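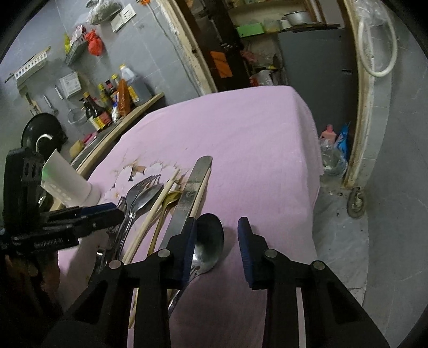 Fig. 1. Sorting cutlery with the hand-held grippers, kitchen table, pink cloth.

Can a machine put away the silverware yet? Project report, Maarja Laur

When I picked this topic in January I figured cutlery would be the easy one. My project partner Algirdas Kivi wanted laundry, and I talked him out of it because shirts are floppy and spoons are not. Well, spoons have their own ideas!

So the question we set ourselves was pretty plain: if you dump a pile of forks, spoons, knives and chopsticks on a kitchen table, can a two-finger gripper pick them up one at a time and get them into the right holder? We did everything with grippers held in the hand, one on each side, so a person does the moving and the camera on the gripper records what the fingers see. Those recordings then went into Skutik, the learning program our department uses, and Skutik drove the lab arm (same fingers, no human attached) on the same job.

We recorded 200 demonstrations. I did most of the evening ones and Algirdas did the mornings, and you can tell which are whose because he is a lot more patient. My wrists were sore for a week. A thing I hadn't thought about at all is how hard it is to pick up a spoon when you can't feel it. With your bare hand you sort of roll the handle up with a fingertip. With the gripper you have to come down on both sides, pinch, and hope the cloth doesn't come up too. We pulled that tablecloth around so many times that we ended up clipping it to the table (should have done that on the first day, I know).

Now the results. On the arm we ran 64 trials, each one a single piece of cutlery from a mixed pile. Forks went best. The tines hold the neck up a bit, so there's a gap for the fingers to get under. Spoons were okay if they lay bowl down and pretty bad the other way up. Table knives were the worst of the metal stuff, flat all the way along, and the arm kept pinching at the blade and sliding off. Chopsticks I would call a draw: picking up one is fine, but when two lie close together it grabs both or neither, and Skutik has no idea that they're supposed to be a pair.

Speed is the other problem. The arm took nearly 10 minutes to clear a pile that my roommate cleared while talking on the phone. It stops, it looks, it lines up, it backs off and lines up again. Our advisor, Tõnu Sepp, told us not to worry about speed in a first project, but if the question is whether this can do chores then I think speed has to count for something. I would not wait that long to set a table.

What I'd change: softer cloth under the pile or a thin rubber mat, more demonstrations with the knives, and way more messy piles. Ours got tidier as we got tired, and I'm sure that shows in what the arm learned. Algirdas also wants to try a thinner fingertip, and I agree with him on that one.

My answer for now is no, not at home. For a cafeteria with one kind of fork and one kind of spoon, maybe. The recordings and trial notes are in the shared project folder under "cutlery", and the knife trials are in their own subfolder.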